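## Gästeliste und Einladungen in Melitz einrichten

So, jetzt kommt der Teil, vor dem ich mich beim Sommerfest immer gedrückt habe — die Gästeliste! In Melitz geht das zum Glück flott.

1. Öffne **Feier > Gäste** und tippe auf **Neue Liste**.
2. Gib pro Haushalt nur eine Zeile ein (ich trage Kinder hinten in Klammern ein).
3. Stell die Antwortfrist ein. Ich nehme 12 Tage.

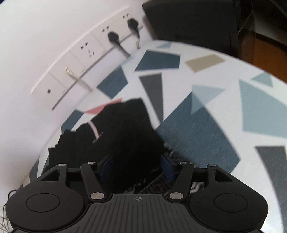 4. Wähle eine Vorlage und schick die Einladung erst mal an dich selbst. Bei mir stand da einmal noch »Liebe(r) VORNAME« drin, peinlich!
5. Alles gut? Dann auf **Senden**.

> **Hinweis:** Der Import aus Stasley klappt nur mit Version 2. Ältere Listen musst du vorher dort neu speichern.

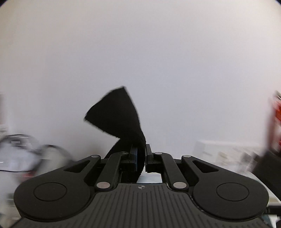 6. Unter **Antworten** siehst du Zu- und Absagen. Wer am Telefon zusagt, den hakst du von Hand ab — so wie ich bei Ryszard Czarnecka, der grundsätzlich keine Mails liest.

> **Achtung:** »Liste leeren« fragt nicht nach! Mach vorher eine Kopie über **Datei > Sichern**.

Die Tischordnung kommt im nächsten Abschnitt dran, dafür brauchst du die fertige Liste.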